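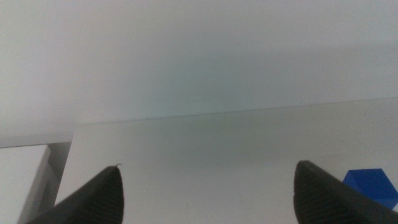 グリッパーの指先は、毎回の作業前に点検しないといけないのでしょうか。

点検の頻度は、何をつかむか、失敗したとき何が起きるかで決めるものです。一律に「毎回」と書いてある手順書は多いですが、書いてあることと守られていることは別の話です。

シェア 16　コメント 10

shiro_dai
上の二行は社内の手順書の見直し案の冒頭に私が書いたものです。見直しの中身で揉めているので、よその現場の人の意見を聞かせてください。

うちは白い台の上で樹脂ブロックをつかんで置く作業を、手首カメラ付きの小型アームでやっています。二本指、内側に横溝のあるパッドです。使い始めにZedcombeの講習資料をもらい、そこに「作業開始ごとに指先を目視し、異常があれば交換」とあったので、そのまま手順書に写しました。

で、チェック表を見返すと全部「良」です。最初の行から最後の行まで、筆跡まで同じ勢いで「良」。こんな表に意味があるとは思えません。それで案として、毎回の目視をやめて256回把持ごとの点検に変え、そのかわり点検の中身を濃くする、と書いたら品質の人に差し戻されました。「頻度を下げる根拠がない」と。毎回やる根拠のほうはあるんですかね。

kado_R3
根拠がないのはどちらも同じ、というのはその通りだと思う。ただ256という数字はどこから来た？　切りのいい数字（しかも計算機屋にとって切りのいい数字）が手順書に出てくると、まず疑う癖がついている。

それと異常の定義。画像の左の爪の先、小さくくるっとめくれたものが立っているように見えるんだが、あなたの表ではこれは「良」なのか「否」なのか。そこが決まっていないなら、毎回でも256回ごとでも結果は同じで、全部「良」になる。

shiro_dai
256はMavoのログの区切りです。把持ログが256件で一ファイルになるので、ファイルが変わったら点検、が現場で覚えやすいと思いました。摩耗とは何の関係もありません。そこは認めます。

めくれについては、今の手順書だと判定できないですね。「異常」としか書いてないので。ブロックが持てているうちは「良」になると思います。

mizoguchi_pad
二本指を長く触っている者です。溝付きパッドの先端は、見た目が悪くても把持に効いていないことがよくあります。ブロックを面で挟むなら仕事をしているのは溝の面で、先端のバリや糸くずは飾りみたいなものです。逆に先端でつまむ作業なら、それ一つで位置がずれます。

なので「先端のめくれ＝否」と書くのにも反対です。書いた瞬間に、使えるパッドを捨てる規則になります。前の職場でそれをやって、パッド代の話しかしない会議が毎月ありました。

kensa_no_hito
差し戻した品質の人の側に立って書きます。

皆さん「毎回やっても全部『良』だから無駄」と言いますが、それは点検が無駄だという証拠にはなりません。見ていないのに「良」と書ける表の作りが悪いだけです。頻度を下げても、見ない人は256回に一度見ないだけでしょう。

うちで変えたのは記入欄です。「良・否」をやめて、左右それぞれに「溝の目詰まり」「先端の欠け・めくれ」「ねじの緩み」の欄を作り、見たままを言葉で書かせる。「左先端めくれあり、把持面にかからず」なら続行してよい。これなら後から追えます。頻度の話はそのあとです。

kado_R3
>見たままを言葉で書かせる
それ、三日目から「特になし」になりませんか。うちはなりました。欄が増えたぶん「特になし」の数が増えただけでした。

kensa_no_hito
なりました。なので「特になし」を禁止にしました。そうしたら「変化なし」になりました。ここは笑われても仕方ないです。

それでも前の表よりはましで、金曜の終わりに班長が一行だけ抜いて現物と突き合わせるようにしてからは、書く内容が変わりました。人の目が入ると書く。面倒な話ですが、今のところ他に効いた方法を知りません。

polldale_user_nana
手首カメラがあるなら、つかむ前の静止画を保存すればいいのでは？　うちはPolldaleの指を使っていて、接近位置で毎回一枚残しています。両方の指先が写る位置で止めれば、チェック表はいらなくなると思います。Barreraの運用指針にも「画像記録をもって目視点検に代えることができる」という一文がありました。点検者の気分に左右されないし、時刻も残るし、導入してからずっと快適です！

mizoguchi_pad
代えられる、は言い過ぎです。Barreraの指針は私も持っていますが、その文の前に「点検対象の部位が判別できる場合に限り」とついています。ここを飛ばして引用する人が多すぎる。

手首カメラで見えるのは、カメラに向いた側だけです。指の裏側、根元、取付ねじは写らない。上の画像でも指の胴は途中までしか入っていないでしょう。しかも白い台に白いブロックで、濃い灰色の指だから先端の輪郭は拾えているけれど、これが暗い台だったらめくれなど埋もれます。記録が残ることと点検したことは同じではありません。誰も開かない画像が溜まっていくだけなら、全部「良」の表と大差ないと思いますよ。

polldale_user_nana
前半の条件を落としていたのは私のミスです、すみません。でも画像が無意味だとは思わないです。表は書いた時点で終わりですが、画像は何かあったときに遡れます。ずれが出始めた日を探すのに、うちでは二回役に立っています。「点検の代わり」という言い方は引っ込めて、「点検の裏付け」ならどうですか。

shiro_dai
参考になります。遡れるというのは確かに表にはない点なので、手元のログを見てみました。Mavoに残っている把持が3,666件、接近時の静止画も残っています。ただ、私もこれを今日まで一度も開いていませんでした。mizoguchi_padさんの言う「誰も開かない画像」そのものです。

いただいた話をもとに案を書き直しました。

指先点検（改訂案）
一、始業時に、左右の指を正面と裏から目視する。根元とねじは手で触れて確かめる。触れるのはアームの停止と電源の遮断を確認したあとに限る。
二、見たことは部位ごとに言葉で書く。前回から変わった点があれば先に書く。
三、めくれ、欠けは把持面にかかるかどうかで判定する。判断がつかないときは「保留」とし、二人目が見る。
四、把持ログのファイルが切り替わったら、先頭の静止画を始業時の一枚と並べて見比べる。
五、把持に失敗したとき、または台の上の物に指が当たったときは、回数に関係なく点検する。
六、週に一行、記入と現物を別の者が突き合わせる。

毎回の目視は外しました。五で拾えると考えています。突っ込みをお願いします。

kado_R3
前の案よりずっといい。五が入ったのが大きい。頻度ばかり気にして、当たったあとに見る決まりがない手順書を山ほど見てきたので。右の指のすぐ脇に青いブロックらしきものがあるけど、ああいう配置だと開いたまま横に振ったときに当てやすい。

ただ五の「当たったとき」を誰が気づくのかが書いていない。軽く触れた程度だとアームは止まらないし、人がずっと横で見ているわけでもないだろう。ログに接触の記録が出るのか、出るならどのしきい値か。そこを決めずに「当たったときは」と書くと、当たらなかったことにされる。

それから三の「保留」。便利な欄は便利に使われる。期限を書いたほうがいい。二人目が見るまで動かしてよいのか、止めるのか。私なら止める、と書く。現場は嫌がると思うが。

kensa_no_hito
二点とも同意です。保留中は停止。ここを曖昧にすると品質としては通せません。

四は逆に、残すなら担当を決めてください。ファイルの切り替わりなんて誰も見ていませんから、Mavo側で知らせが出ないなら初日から空振りです。256にこだわる理由もログの都合だけなら、昼の再開時と書いたほうがまだ守られる気がします。

頻度を下げることへの反対は、この案なら引っ込めてもいいです。ただし三月までの試行としてください。試行の間に把持失敗が増えたら元に戻す、と先に書いておくこと。戻す条件のない試行は、試行と呼んでいるだけの変更です。

mizoguchi_pad
「増えたら」の基準も要りますよ。今の失敗件数を先に数えておかないと比べようがない。3,666件のうち何件が失敗だったか、出せますか。

shiro_dai
出せると思ったら、失敗のあとの手動やり直しも同じ「把持」で記録されていて、区別がつきませんでした。そこから直します。保留は停止、四は昼の再開時に変更、五の検知方法は宿題ということで、案はいったん引き取ります。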